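A **charging bucket** is a steel vessel used to carry scrap from the yard to an electric arc furnace. The Hotetach works uses the clamshell type – two hinged halves that open at the bottom – with a capacity of 25 cubic meters. 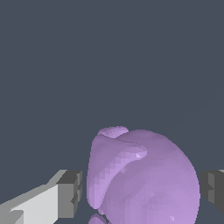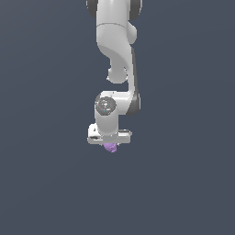
Light scrap is loaded first to cushion the bottom, then heavy pieces. At Hutchins, buckets are weighed on a transfer car before lifting, and hinge pins are checked every 312 charges. The older orange-peel type has flexible segments tied with rope.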